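Hamora Set-up Guide
Section 3 – Laptop lid chore

Still a trial chore. Stay in the room.

1. Clear the table. Laptop only, near one side.
2. Lid open, screen off.
3. Cable tied to upper link, enough slack at the wrist.
4. Speed to 15. No higher.
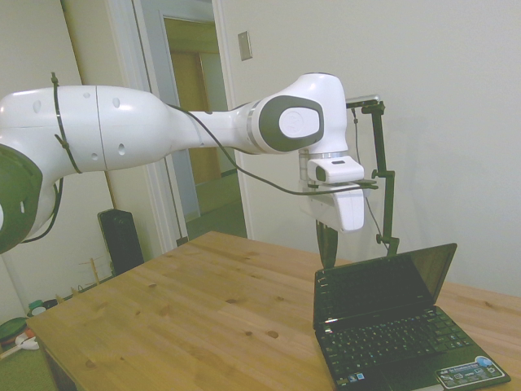
Can it do housework on its own yet?
Short jobs, with someone watching. Wiping and folding are not supported in this release.

5. Run the bare table check, 2 passes. Wait for the tone.

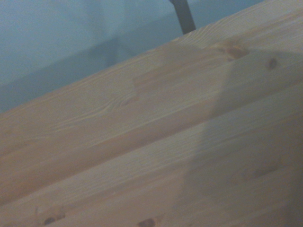 Table checks go wrong more than grasps do. Light is usualy the cause. Dark knots in pine and the arm's own shadow across the boards can both get flagged as items – clear them by hand in the Hellwig panel, then rerun.

CAUTION: Fingers stop nearly 11 mm above the top. Keep hands out untill the arm parks.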